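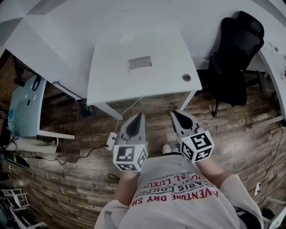
오늘 입은 연회색 티셔츠. 빨간색과 어두운색 글씨가 있고 그중에 PARIS COUTURE.

2026년 4월 25일

아침에 일어나자마자 휴대폰부터 봤다. 텔모 킨타나가 새벽에 셀카를 올렸는데 수염이 없었다. 칸테로 시절부터 기르던 수염이니까 내가 팬이 된 뒤로는 맨 턱을 본 적이 없다. 처음에는 예전 사진인 줄 알았다. 머리 길이가 지난주 라이브 때와 같은 걸 보고 새 사진이라는 걸 알았다.

댓글이 벌써 2,417개 달려 있었다. 누가 "다시 신인 때 얼굴이네" 하고 쓴 데에 본인이 답글을 달았다. "어제저녁에 혼자 밀었어요. 턱이 추워요." 이게 전부였다. 그 답글에만 좋아요가 1,000개 넘게 붙었다. 답글은 원래 잘 안 다는 사람이다.

클라게이트 게시판은 오전 내내 이 얘기였다. 새 영화 때문이라는 쪽과 그냥 밀고 싶어서 밀었다는 쪽으로 갈렸다. 영화 쪽 사람들은 볼타도 촬영이 곧 시작되는데 거기서 맡은 역이 이십 대 우체국 직원이라는 걸 근거로 들었다. 나는 그냥 밀었다는 쪽이다. 촬영은 10월에 들어간다고 지난번 인터뷰에서 자기 입으로 말했다. 지금 밀어도 그때까지 다시 자란다. 이 말을 게시판에 썼더니 누가 인터뷰 링크를 달라고 해서 찾느라 이십 분을 썼다. 링크를 올렸는데 그 사람은 답이 없다.

점심은 어제 남은 카레. 밥이 모자라서 식빵을 한 장 구웠다. 먹으면서 부르나리 1회를 다시 틀었다. 수염이 조금밖에 없을 때라 지금 얼굴과 비교하기 좋을 것 같았다. 턱선은 그때보다 각이 졌다. 왼쪽 턱 밑에 작은 점이 있는 건 전에도 알았는데 오늘 사진에서는 훨씬 잘 보인다. 3회까지 보고 껐다. 3회 끝의 기차역 장면은 몇 번을 봐도 좀 길다.

오후에 언니한테 전화가 왔다. 엄마 병원 날짜 얘기를 하다가 수염 얘기도 했다. 언니는 텔모가 누군지 또 물었다. 부르나리에 나온 의사라고 했더니 그 사람 원래 수염 있었냐고 한다. 작년에 같이 봤는데 하나도 기억을 못 한다. 병원은 다음 주로 미뤄졌고 이번에는 언니가 모시고 가기로 했다. 나는 그다음 번.

저녁 전에 다시 들어가 보니 면도기 브랜드 광고 아니냐는 말이 돌고 있었다. 사진에 세면대가 조금 나왔는데 그 위에 면도기가 있다는 것이다. 확대해 봤다. 내 눈에는 칫솔이다. 게시판에 칫솔 같다고 썼더니 동의가 세 개 달렸다. 광고면 광고 표시를 했을 것이다. 작년 시계 건 때도 표시는 했다.

저장해 둔 텔모 사진 폴더에 오늘 사진을 넣었다. 774장이 됐다. 중복이 꽤 있을 텐데 정리는 다음에 한다. 폴더 이름도 '수염'하고 '수염 전'으로 나눠 놨는데 이제 하나 더 만들어야 한다. 일단 '2차'라고 해 놓았다.

솔직한 감상을 적어 두면, 나는 있는 쪽이 낫다. 없는 얼굴은 순해 보이고 목소리하고 안 맞는다. 그런데 저녁에 한 번 더 보니 아침보다는 괜찮았다. 며칠 지나면 익숙해질 것 같다. 칸테로에서 머리를 짧게 깎았을 때도 처음 사흘은 싫었고 나중에는 그 머리를 제일 좋아했다.

밤에 팬 계정 하나가 수염 있는 사진과 없는 사진을 나란히 올려놓고 투표를 열었다. 1,092명이 참여한 시점에 나도 눌렀다. 있는 쪽이 앞서고 있었다. 결과는 내일 나온다고 한다.

빨래는 못 돌렸다. 내일 아침에 수건하고 같이 돌릴 것. 세제도 거의 다 썼으니 나간 김에 사 오기. 열한 시 반에 불 끔.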